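Minutes of the Parts and Storage Meeting, Jamthorpe
March 3, 2018
By Todor Trajkovski

1. Previous minutes
Read and accepted. The item on shelf labels from November is closed.

2. Bins
We agreed to keep the light gray plastic bins for molded parts. They stack well and people can tell from the side if something is in them. Two black parts to a bin, laid side by side with the pointed ends the same way, and cardboard underneath.

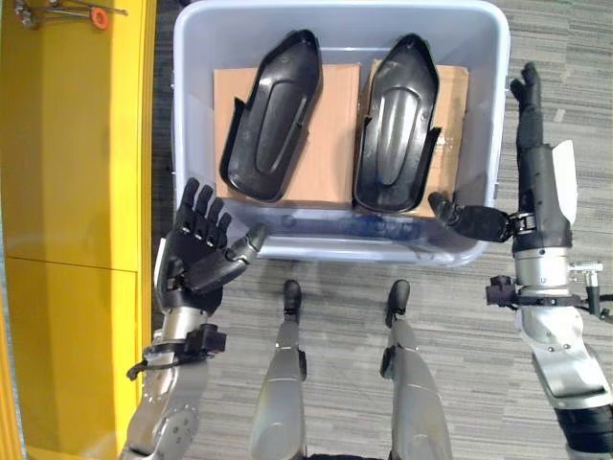 Two black parts on cardboard, bin on the carpet.

Rakena asked if the cardboard could be one sheet. Agreed that separate pieces are fine for now - we have a stack of offcuts to use up. Bins with marks on the inside wall are to be wiped before they go back on the shelf.

3. Floor space
The striped carpet stays. Bulier had asked for rubber mats under the sorting area, but the quote was more than we want to spend this year. Bins may stand on the floor during sorting but must be back on the shelves by closing.

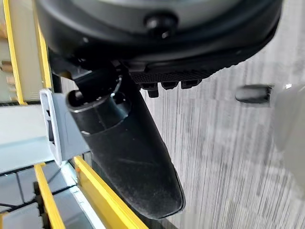
The walkway to the door is to be kept clear at all times. Todor will put down tape to mark it.

4. Clear parts
Discussion on scratches. Clear plastic shows every mark and we have no rule on what gets rejected. Zanovville will be asked what they accept. Until they answer, scratched pieces are set aside and not thrown out. 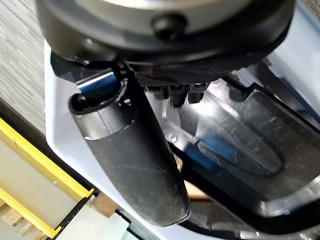

Clear parts and black parts should not share a bin. Bulier will order 3 more bins and a box of 1000 labels.

5. Other business
The key to the back cupboard is still missing - please check your coats.

Next meeting: date to be sent by email.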